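4.2 Comparing the two grippers on the drive and memory tasks

The second round of trials was run at the Udbridge workshop with the same arm and the same controller as in Section 4.1. Only the gripper was changed. Gripper A is the Premusell parallel unit with flat steel fingers. Gripper B is the Antwi unit, which has narrower fingers with a soft pad on the inner face and a slightly longer reach below the wrist. Both were mounted with the adapter plate made by Derek Sedgwick for the earlier cable tests, so the tool point had to be measured again after each change but the rest of the set-up stayed as it was.

We chose a desktop computer as the test object for the reasons given in Section 2. It mixes large parts that are easy to hold with small ones set close to other parts, and the loose cables are a fair source of trouble for any gripper. The tower was laid on its side with the panel off and the inside facing up, and the fixture plate for the hard drive was placed next to it (Figure 4). The position of the case was taught by hand at the start of each session and checked again at the end.

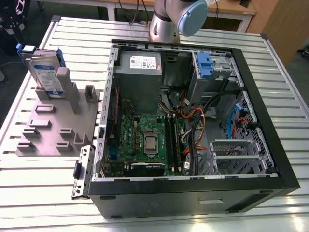 Figure 4. Work area for the drive and memory tasks, with the open tower on the slatted table, the drive held upright in the grey fixture and the arm behind.

Why was the force limit kept the same for both grippers? A lower limit for the padded fingers would have suited them better, but we could not then have told the effect of the finger shape from the effect of the setting.

Each gripper made 35 attempts at each task. An attempt was counted as failed if the part slipped, if the arm stopped on a force fault, or if the operator had to step in. Jamie Entwistle scored all attempts from the controller log and the written notes, without being told which gripper had been fitted.

On the drive task, Gripper A failed 2 times and Gripper B failed 4 times. The flat fingers closed squarely on the caddy and held it straight. The padded fingers let the drive tilt a little during the lift, and in all four failures it then caught on the way into the bay. Slowing the last part of the move might have helped – we did not try it in this round.

The memory task went the other way. Gripper A failed 7 times, mostly because the wide fingers touched the neighbouring slot before they had closed on the module. Gripper B failed twice. One of these was a force fault caused by a power cable that had moved into the path of the wrist, and it could have happened with either gripper.

Changing from one gripper to the other by hand was slow, and most of that time went on measuring the tool point. The trials at Fadham in March had used a quick-change plate, but it added too much height to clear the case wall at the angles needed for the memory slots. A shorter plate is being made and will be used for the tests in Section 5, where both tasks are run one after the other.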